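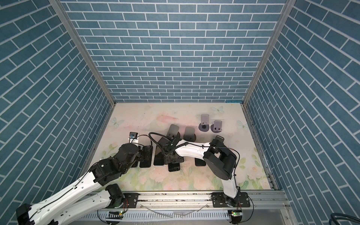
Phone stands with round bases – keep or return?

brickline_dad
Posted Jul 24, 2022
I bought two of the Tovevis stands for the table where we leave our phones at night. Dark gray, round wooden base. They look fine and they don't take up much space. My problem is that the phones still end up flat on the table, one on top of another, and I'm tired of digging for mine. Has anyone gotten a household to use stands for more than a week?

molodthorpe_jen
We did, but only after we bought one stand for every phone. If there are fewer stands than phones, people stop trying. What is the table covered with? Ours slid around on vinyl until I put felt under the bases.

brickline_dad
It's a floral print, pale roses and butterflies. The pattern hides crumbs very well, so it doesn't get wiped as often as it should. I have more phones than stands, and most of the backs have the same brick-line pattern. Face-down I can't tell them apart.
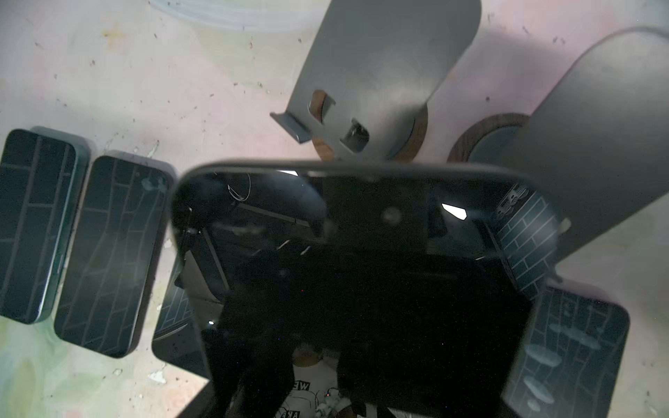
I should add that I don't want cases in different colors. I like the matching backs. I was thinking of a small sticker near the bottom corner, or just a rule that everything goes screen up.

tultier17
Screen up is a bad rule if there are crumbs. Wipe the table first. Grit under a phone will scratch the back, and you said you like the backs.

Efthymia Kourkoulas
I disagree with tultier17. A scratched back is cosmetic. A scratched screen bothers you all day. Screen up, always, and don't stack them. I'd return the stands and get a Nistor tray with slots.

brickline_dad
I looked at the tray. It's too deep for this table, and I'd have to move the stands off to make room. For now I've told everyone to lay them side by side, screens up, and to use a stand if one is free.

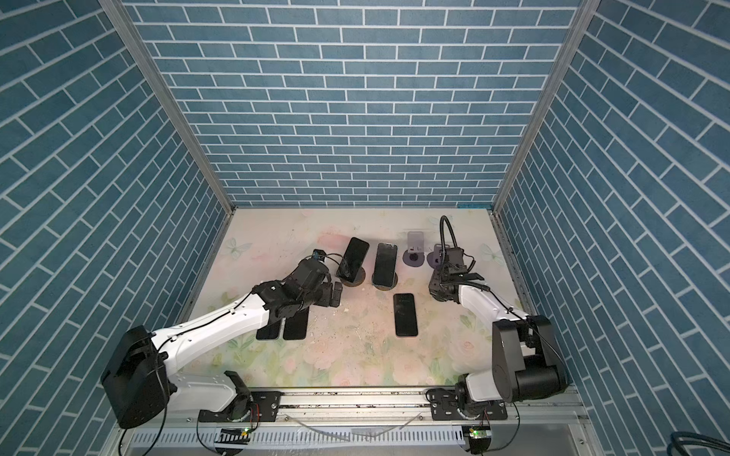
molodthorpe_jen: side by side works until somebody is in a hurry. I'd still buy more stands. Put them along the back and leave the front open for keys and mail.

tultier17
And wipe the table. A dry cloth first, then a damp one – a damp one alone just pushes the crumbs around.

brickline_dad
Okay, I'll keep the two I have and order more. The stickers can wait.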